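Tulloteo (patrol vessel)

Tulloteo was a coastal patrol vessel built at the Varside yard and operated for 9 years by the Grarkdale Maritime Guard. She was the only ship of the Politis class to be completed, which makes "class" a generous word. She is remembered chiefly for her gearbox.

Background

The Politis class was meant to replace a pair of ageing cutters that had been kept going on borrowed parts and low expectations. The Guard asked for a vessel that could stay at sea for a fortnight, tow a disabled trawler in poor weather and enter every harbour on the Grarkdale coast. The Varside yard, which had until then built mostly ferries, offered a design that met the first two requirements and asked for the third to be reworded. It was.

Three ships were ordered. The second was cancelled before her keel was laid, and the third was quietly turned into a line in the budget marked "deferred", where it stayed for several years after the yard itself had closed.

Design

Tulloteo had a steel hull and an aluminium superstructure, with a raised foredeck to keep the bridge windows clear of spray. Her full-load displacement was 2,971 tonnes, well above the figure in the original contract. Most of the extra weight came from changes requested during building, among them a larger boat crane, a second galley freezer and a conference room. The conference room had no portholes and was mainly used for drying foul-weather gear.

Power came from four diesel engines driving two shafts through a shared gearing arrangement. The idea was sound enough on paper: the ship could cruise on one engine and save fuel, then bring in the other three when she needed to hurry. In practice the clutches disliked being asked. Engineers found that the third engine engaged smoothly only if the first was shut down beforehand, so that Tulloteo's top speed was for some time a matter of theory.

Sea trials

Trials began in June and were expected to last a month. They took 8. On the first full-power run the port shaft overheated and the ship came home under tow, escorted by one of the cutters she was due to replace. Lindiwe Molefe, then the yard's head of trials, wrote in her report that the vessel had "performed well in all respects other than propulsion". The sentence was later quoted in a parliamentary inquiry and, less kindly, on a mug sold in the Guard's canteen.

Tulloteo was accepted into service on 17th September with a list of 224 outstanding defects. The Guard described these as minor – a category that included the starboard anchor.

Service

Her first commander, Elaine Furtado, took a practical view of the machinery and ran the ship on two engines for most of her first year. Fuel use fell, breakdowns became rare and the crew got to know every harbour deep enough to take them.

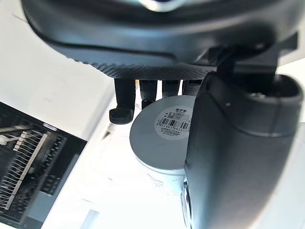

Furtado's routine was eventually written into the standing orders, and the remaining two engines were treated as a reserve. They were started once a week, in port, generally after breakfast. Residents of the harbourside complained of the noise and the Guard moved the test to mid-morning.

The ship's best-known operation was the tow of a disabled grain carrier through a westerly gale, which lasted two nights and used all four engines for the final stretch. The gearbox held. It failed the next day while the ship was shifting berth, and she spent the following winter alongside.

Disposal

A refit was costed and turned down. Tulloteo was paid off, stripped of her radar and boat crane, and sold for scrap. Her bell hangs in the Guard's training school, and the gearbox was kept for teaching fault-finding to new engineers.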